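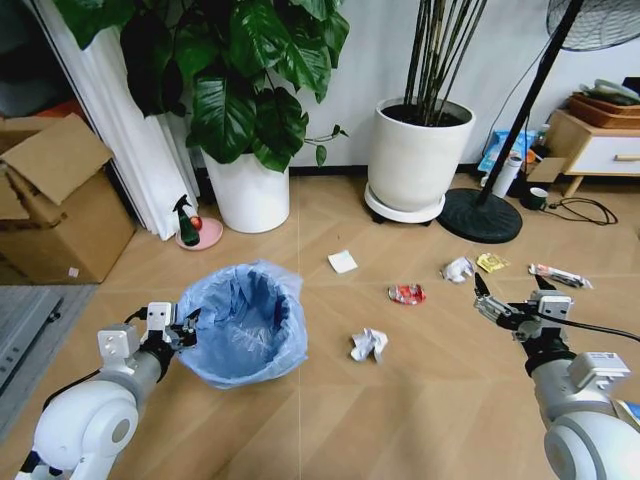
Trash pickup task, left gripper on the bag rim

Teleop demos: should the left arm hold the bin the whole time?
Zeyu Shi
I've recorded 40 demos and love this task! Do I keep the left hand on the bag?

Aiguo Ren
Yes! Mine slid until I did.

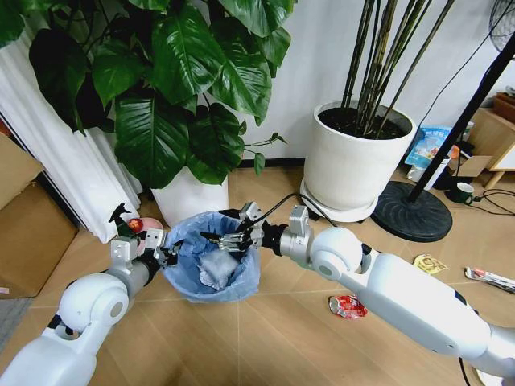 Dehua Su
Practice your release first – it matters most. Pause over the opening, then let go. With a crumpled white wad in the blue bag and wrappers still on the floor, you can mix soft and crinkly stuff in one demo. Have fun!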